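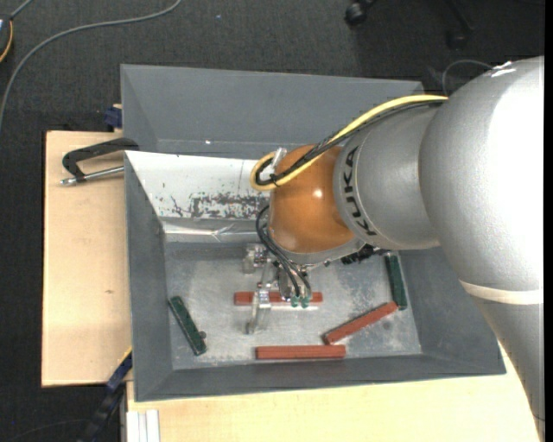 Kelemen Block Sorting Records, Data Card

Summary

The Kelemen Block Sorting Records document the placement of elongated colored blocks in open-topped bins. The collection was prepared by the materials handling group at Polteck and covers 2,970 bin layouts, each with a written record of the blocks present, their color, their orientation and their position relative to the walls of the bin. It is intended for people who study how simple objects come to rest in a container, how they should be arranged for retrieval, and how a mixed load can be separated by color.

A total of 3,000 layouts were planned. Thirty were withdrawn during review on account of incomplete records. Withdrawn layouts keep their numbers, and the numbers have not been reassigned. Users will therefore find gaps in the sequence.

Contents of the collection

Each layout has one entry in the main table. The fields are as follows.

layout_id: a whole number, unique within the collection.
bin_id: the letter code of the bin used.
block_color: red or dark green, entered once for each block.
orientation: lengthwise, crosswise or diagonal, measured against the front wall of the bin.
wall_contact: yes, no or uncertain.
overlap: yes if any part of one block rests on another.
surface_note: free text on the condition of the bin floor.
reviewer_note: free text, often blank.

The order in which blocks are entered has no meaning. Earlier drafts of the table listed red blocks first, and some users took this to be the order of removal. Order of removal is given only in the sorting log, which is a separate table joined on layout_id.

The blocks

All blocks are longer than they are wide and are handled as one shape class. Red and dark green are the only colors in this release. A set of yellow blocks was used in early trials at the Cikbridge site and was dropped before the first release; no yellow blocks appear in the main table.

Blocks were not replaced when they showed ordinary wear. A block was retired only if a corner had broken away or if its color could no longer be told with confidence. Fine lines and light surface marks are not recorded at the level of the individual block. Users who need wear data should note that blocks carry no serial marks and cannot be followed from one layout to the next.

The bins

The bins are grey and open at the top, and stand on a flat work surface. They were in use before the collection began, and their floors were not refinished. Scratches, stains and dusty smears are therefore part of the normal background. The surface_note field is filled in where a reviewer judged that a mark could be mistaken for the edge of a block or for a shadow. It is blank in most entries, and a blank field should not be read as a statement that the floor is clean.

Bins were wiped between sessions with a dry cloth. Solvents were not permitted.

Layout procedure

Layouts were made in one of two ways. In a placed layout, the operator set each block down by hand following a printed card. In a poured layout, the blocks were tipped from a tray held just above the rim of the bin and were left as they came to rest. The main table contains 1,000 placed layouts; the remainder are poured. The method is given in the sorting log under the field "method".

A poured layout was repeated if a block came to rest outside the bin or leaned over its rim. Blocks standing on end were accepted. Printed cards were issued by the Girodard office and revised once, in January, when two cards were found to call for the same arrangement.

Review

Every layout was reviewed by a second person who had not taken part in setting it. The reviewer completed the orientation and wall_contact fields without sight of the first entry. Where the two entries differed, the layout was discussed and a single value agreed upon. Differences arose in 605 layouts, most of them over whether a block lying close to a wall was touching it. The value "uncertain" was introduced for such cases and should be treated as a valid answer in its own right. It does not indicate missing data.

Intended use

The collection is suitable for studies of block arrangement, color sorting and bin loading. It may also be used in teaching, particularly for exercises on record keeping and agreement between reviewers.

The collection is not suitable for estimating weight, friction or material strength. None of these properties was measured. It should not be used to set loading limits for bins of any kind.

Known limitations

The range of objects is narrow. Findings drawn from uniform elongated blocks may not carry over to round, soft or irregular items.

Lighting was not held constant across sessions. Dark green blocks are more difficult to read against shaded areas of the floor, and reviewer notes are more frequent for these blocks than for red ones.

The "diagonal" category is broad. It includes any block that departs visibly from the lengthwise or crosswise direction, and no angle is recorded.

Maintenance

Corrections are issued as dated change files and are applied to the main table at the next release. Requests for correction should state the layout_id, the field concerned and the proposed value. Requests that concern the sorting log should be submitted separately. Fields will not be renamed within a major version.

Terms

The records may be copied and adapted for research and teaching, provided that Polteck is credited and that any changes are stated. Redistributed copies must include this data card in full.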